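Drastlow compares hand-held grippers ahead of November order

April 2021

Drastlow has begun a side-by-side trial of hand-held grippers, the company said. Two models are being compared, one from Ciris and one from Verkara. Each has been given 183 recordings of the same household jobs, mostly picking up and passing soft goods.

Gaspard Bailly, who runs the trial, said soft items were chosen first. "A box tells you very little. Fabric folds in the jaws and you find out where the grip is weak," he said.

The team scores each recording on grip, tracking and operator comfort. Operators work in shifts of 16 minutes and then swap tools. Lefèvre, which supplies the mounts, has changed the handle four times so far.

A further round will test two camera positions on the same jaws. Drastlow plans to place its order in November. 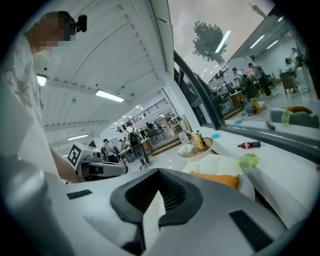 Two hand-held grippers in use at the same time, in both pictures. 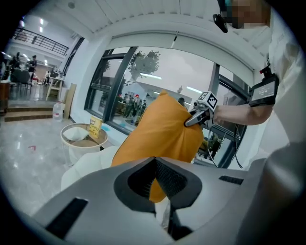
Will the results be published?
Drastlow will release the scores for both models after the camera round, along with the list of jobs used.

16 shares | 4 comments

© Drastlow. All rights reserved. Contact the newsroom | Back to top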